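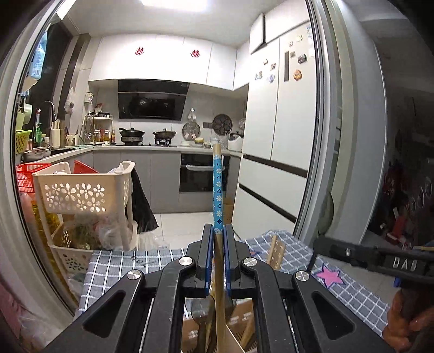

Care of Wooden Sticks and Small Wooden Parts
Residents of Cotgate House are asked to observe the following when using the shared table by the kitchen.
Spread a cloth over the table before unpacking. A checked cotton one is suitable and hides minor marks.
Remove any fabric sleeve before wiping a stick. Sleeves may be washed by hand and should dry flat overnight.
Wipe bare wood with a barely damp cloth – never soak it. Rough spots may be smoothed with 400 grit paper, always along the grain.
Return loose pieces to their cardboard box and store it away from the range.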